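# Estlow Warehouse Poisonings

The **Estlow warehouse poisonings** were a series of criminal poisonings carried out among night-shift workers at a freight depot in the town of Estlow. Two people died and several others were treated for thallium exposure. Issa Tarawneh, a shift supervisor at the depot, was convicted of both murders.
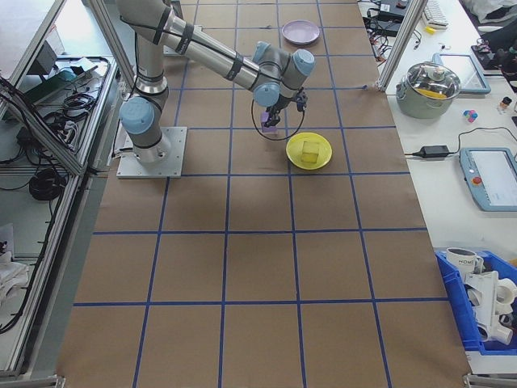

## Background

The depot was operated by Tolotier, a regional freight company that moved into the former Seto cannery in 2000. The night crew was small and shared one break room on the upper floor, with a water heater, a refrigerator and open shelves for coffee and sugar. Workers signed in on paper sheets. These sheets later became central evidence, as the building had no electronic locks on its interior doors.

Tarawneh joined the company as a loader and was promoted to supervisor within a few years. Personnel records entered at trial showed three written complaints against him for altering time cards. All three were closed without action.

## Poisonings

The first known victim, a forklift operator named Suksawat, reported numbness in the feet and severe stomach pain in July. The illness was recorded as a nerve disorder of unknown cause. He died after 67 days in the hospital. No toxicology screen for heavy metals was ordered, and the death was certified as natural.

Over the following months, other members of the same shift reported similar symptoms, including hair loss. A second worker died during this period; the court withheld the name at the family's request. A hospital physician who had treated two of the patients noticed that they had the same employer and requested urine testing. Thallium was found in both samples.

## Investigation

The case was assigned to county detective Samer Chamoun. Samples taken from the break room showed thallium sulfate in a sugar container and in residue on one shelf. The day crew, which used a separate canteen, was unaffected.

Chamoun compared the sign-in sheets with the dates on which symptoms began. Tarawneh was the only employee present before each cluster who had not become ill. A search of his rented storage unit recovered a jar of old rodent poison – a type no longer sold to the public – and copies of the closed complaints with the names of witnesses underlined. Suksawat's body was exhumed and tested positive.

## Trial and sentence

Tarawneh pleaded not guilty. The defense argued that the poison had been left in the building by the cannery and had entered the food supply by accident. A chemist called by the prosecution testified that the residue matched the contents of the jar in its trace impurities.

The jury returned guilty verdicts on both murder counts on 13/12/2018. Tarawneh was sentenced to 90 years. An appeal based on the handling of the sign-in sheets, which had been kept in an unsealed box for part of the inquiry, was denied.

## Aftermath

The county changed its rules for unexplained deaths to require a heavy metal screen where nerve damage is recorded. Tolotier settled claims from the surviving workers on undisclosed terms and closed the Estlow depot the next year. The motive was never fully established. Prosecutors linked it to the time card complaints, but at least one of the poisoned workers had been hired after the last of them was filed.

## See also

- Thallium poisoning
- Workplace homicide
- Exhumation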